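Collecting Demonstrations by Hand: What the Numbers Hide
Halfdan Kvaran
6/18/18

Notes for the second half of the unit. Read them before the lab, and bring objections.

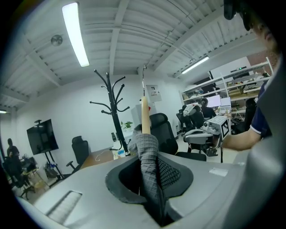

1. The claim

The pitch for hand-held collection goes like this. A robot arm is slow to drive and costs a lot to keep running. A gripper you carry in your hand is cheap and quick. So take the gripper off the arm, put a camera on it, let people do the task themselves, and train on what the camera saw. Whatever a person can do holding the tool, the robot should be able to learn.

I believe the first half. Collection is faster, and you can do it in an ordinary office with people working at their desks. The last step is where I want you to slow down. A person holding a gripper still has a person's shoulder, elbow and wrist. They lean, they step sideways, they twist to get past a chair. The camera records a path through space, and it says very little about whether any arm you own could follow that path.

2. What counts as an example

In the Graven exercise, one example is one complete try at a task, from the moment the gripper leaves its start position until it is set back down. You will see papers that count pieces of a try as separate examples. Read the methods section before you compare totals.

Each pair collects 80 tries. That is enough to fill a folder and probably not enough to learn anything hard. If your model does well on it, suspect the test before you praise the model. Last April a group reported excellent results on the Whitfield task – their test tries came from the same ten minutes as their training tries, with the object in nearly the same spot.

3. Two grippers at once

Some tasks need two hands, and then there are two tools whose positions have to agree. A square printed marker on top of a gripper gives the other camera something to find. It works while the marker is in view. People turn their wrists, an arm gets in the way, the marker is lost, and the software fills in a guess. The guesses are often smooth and pleasant to look at. Plot the stretches where the marker was missing in a different color and see how much of your data is left.

4. Small things that leak in

– Lights. Ceiling tubes show up in a wide view whenever the tool tips upward. A model can learn the lights instead of the object.
– Background. Chairs, screens and coat racks are the same all afternoon. Move to a different corner between batches.
– The operator. Everyone gets better with practice, so the late tries differ from the early ones. Shuffle who goes first.
– Failures. Keep them and label them. A set with no dropped objects was cleaned by somebody.

5. For the lab

Work in pairs and change operators every four tries. Write down the start position of the object each time, even if it feels silly. Set six tries aside, taken on another day, and don't open them until your model is finished.

The Wavano logging tool will mark a try as "good" if the file is complete. It has no idea whether the task was done. Watch the recording.

6. Questions to argue about

Would you trust a success rate from someone who picked their own test positions? How would you show that a path made by a human arm is out of reach for the Bamero arm, without breaking the arm? If you doubled the data and the score stayed flat, what would you look at first?

Written answers, one page, before next week's session. Charts are welcome if the axes are labeled.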